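Skulitdale Rain Gauge Records: read me first

Version of Mar 23, 2018

What is in this folder

Daily rainfall readings from two gauges in the Skulitdale valley, one at Miltard farm and one beside the Arroyo bridge. The older notebooks were typed by hand into a spreadsheet, then saved as plain text. There are 251 pages of notebook behind these files, and 12 of them have water stains, so please read the notes column before you use a value.

Files

miltard_daily.csv
arroyo_daily.csv
stations.txt (height above sea level, type of gauge, who was reading it)

Columns

date: year, month, day
rain_mm: millimetres, one decimal
flag: empty, E or M
notes: free text, in the words of the observer

Flag E means the value is estimated from the other gauge. Flag M means it is missing. A missing value is never written as zero, and I ask you to keep this habit if you make your own copy.

Known problems

The Miltard gauge was moved in May to the other side of the barn. I did not correct the values for this. At Arroyo the reading was sometimes made in the evening instead of the morning, and the notes say so when the observer remembered it. Snow was melted before measuring, but the method changed more than 2 times and is not always described.

Who made it 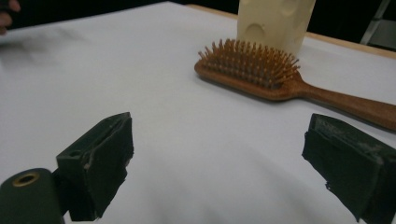
Rónán Hayes
Data editor, Prerero Weather Archive

Typing was shared with Darnell Tran, who also checked the Arroyo file against the paper. If you find a mistake, send me the date, the station and the value you think is right. Small corrections go in the next version.

Use

Free for study and teaching. Please name the archive and the version date.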